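Rechercher sur le site
Rechercher
Votre recherche

Qui sommes-nous ?

Publié en décembre, par la rédaction du club

Bonjour et bienvenue à l'école de football Alleck ! Si vous lisez cette page, c'est sans doute que votre fille ou votre fils tape dans un ballon du matin au soir (souvent dans le couloir, nous connaissons le problème) et que vous vous demandez où l'inscrire. Ou alors vous avez vous-même porté notre maillot il y a longtemps, et vous venez voir ce que nous sommes devenus. Dans les deux cas, prenez un café, nous sommes un peu bavards.

L'école est née d'une équipe de quartier qui s'entraînait sur un terrain stabilisé, derrière l'ancienne gare de marchandises. Il y avait cinq ballons pour tout le monde, des buts sans filets et des vestiaires où l'eau chaude dépendait beaucoup de l'heure à laquelle on arrivait. Les parents des premiers joueurs voulaient un endroit où leurs enfants puissent apprendre le football sans passer la moitié de la saison sur le banc, et ils ont fini par déposer les statuts d'une association. Le nom d'Alleck vient du chemin qui longeait le terrain ; le chemin a été rebaptisé depuis, mais nous avons gardé le nom, et nous y tenons beaucoup.

Nous comptons maintenant 23 équipes, des tout-petits jusqu'aux seniors, avec une section féminine qui grandit chaque saison et dont nous sommes très fiers. Le terrain stabilisé a laissé place à un synthétique éclairé, et nous partageons le stade Grornum avec le club d'athlétisme, avec lequel nous nous entendons très bien, sauf peut-être au moment de répartir les créneaux de la rentrée ! 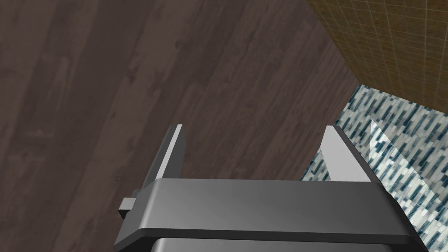

Le stade se trouve à deux pas de l'arrêt de bus, et le parking reste ouvert les soirs d'entraînement. Les jours de match à domicile, la buvette sert des croque-monsieur, des crêpes et une soupe à l'oignon que les clubs visiteurs nous réclament parfois dès la descente du car. Venez même si vous n'avez personne à encourager, l'ambiance est bonne et on se serre volontiers dans la petite tribune quand il pleut.

Notre façon de travailler

Chez nous, on commence à 5 ans. À cet âge-là, on court, on tombe, on cherche son lacet, on marque dans le mauvais but et on rentre à la maison ravi. Les séances sont courtes et il y a un ballon par enfant, parce qu'on apprend mal à conduire une balle en regardant les autres le faire. Le jeu à effectif réduit vient ensuite, petit à petit, puis le placement, et à partir de 12 ans un vrai travail sur le jeu sans ballon, qui demande de la patience aux joueurs comme aux éducateurs.

Tout le monde joue, et dans les catégories de jeunes, chaque enfant convoqué passe au moins une mi-temps sur le terrain. Cela nous a coûté quelques matchs, il faut bien le reconnaître, et quelques discussions animées le long de la main courante. Nous y restons attachés malgré tout. Plusieurs de nos meilleurs seniors étaient, à dix ans, des enfants que personne n'aurait alignés d'entrée.

Les gardiens et gardiennes ont leur séance à part, une fois par semaine, sur le demi-terrain du fond. Et pour celles et ceux qui se sentent attirés par l'arbitrage, nous proposons un accompagnement dès le collège : on commence par siffler les matchs des plus petits, avec un adulte à côté, et on avance à son rythme.

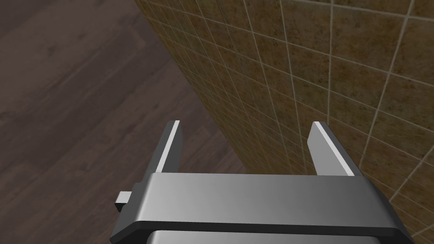 Nos rendez-vous

Le tournoi Zilell ouvre notre été. Nous y accueillons des équipes de toute la région, logées pour partie dans les familles du club, et c'est un joyeux désordre de sacs de sport, de matelas et de chaussettes orphelines. La finale se joue en fin d'après-midi, puis vient le grand repas au bord du terrain, où l'on reste en général bien plus tard que prévu.

L'hiver, quand le synthétique est gelé, nous nous replions au gymnase Sveinbjörnsson pour jouer en salle. Les équipes de 8 joueurs s'y réorganisent en petits groupes mélangés, grands et petits ensemble, et beaucoup d'enfants nous disent que c'est leur moment préféré de l'année. En décembre, on y organise aussi le goûter de Noël, avec tirs au but contre les parents (les parents perdent).

Nous rejoindre

Les inscriptions se font au début de l'été, mais il nous reste souvent des places en cours de saison, surtout chez les féminines et chez les vétérans. Deux séances d'essai sont offertes. Prévoyez des chaussures à crampons moulés, des protège-tibias, une gourde marquée au nom de l'enfant et un vêtement de pluie. Le secrétariat vous reçoit au stade à partir de 17 h 30, les soirs d'entraînement, et si la porte est fermée, faites le tour par la buvette.

À très bientôt au bord du terrain !

Contact | Mentions légales | © École de football Alleck, tous droits réservés | Retour en haut de page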